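Drakel Home Barrel Kit, eight months in

I bought the Drakel kit in October, mostly to find out whether a small barrel can do anything useful to young whiskey. Eight months later I have an answer, and it is a mixed one.

The kit costs $90. You get a two-liter oak barrel, a stand, a spigot, a bung, a funnel and a booklet. The spirit is up to you. I used Temine, an unaged corn whiskey that is clean, a bit sweet and cheap enough to lose if things go wrong.
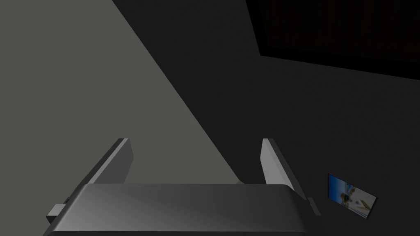 Before filling, the barrel has to be soaked until it stops leaking. The booklet says two days. Mine took four, with a slow drip around the spigot until the wood finally swelled. I changed the water each morning and kept a towel under the stand.

After two weeks the whiskey had picked up color and a strong smell of fresh lumber. At five weeks it was at its best: vanilla, some brown sugar, a little pepper. I left half of it in to see what more time would do, and by week nine it was bitter and drying. Small barrels work fast, and the booklet should say so on page one.
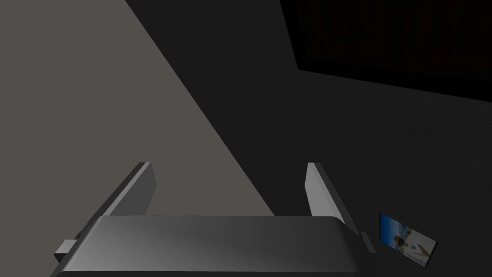

Evaporation was higher than I expected. I measured 458 ml gone at the end of the first fill, and my closet is not especially warm. On a second fill with Addo rye I lost less, probably from keeping the barrel away from the heating pipe. The rye also held up better to the oak. I would start with rye if I were doing it again.

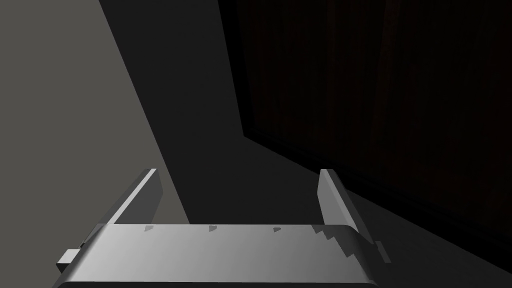 The spigot is the weak part of the kit. It is wood, it sticks, and the handle turns past the closed position if you push too hard. Pouring a small sample is fiddly, and I usually got more than I wanted. A wide opening between two gripper fingers, like the one above, leaves more slack than I would want around a tap this small. Drakel sells a metal replacement, and I think it should come in the box.

I also compared the result with Brirkero Small Cask, a bottled whiskey made in a similar style. Brirkero is smoother and has a longer finish. Mine had more spice and a rougher edge, though with one large ice cube the gap was smaller – I went back for a second glass of both.

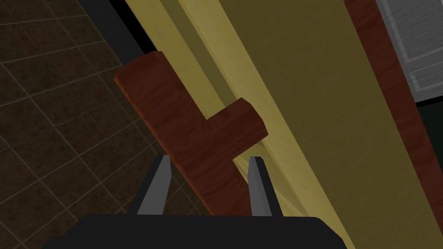
Reddish-brown wooden handle between two gray fingers.

The barrel is now on its third fill and the oak is slowing down, so this one can sit longer. I will check it again at ten weeks.

Worth buying if you like to tinker and already have a cheap spirit you enjoy. If you only want a good bottle, put the $90 toward one.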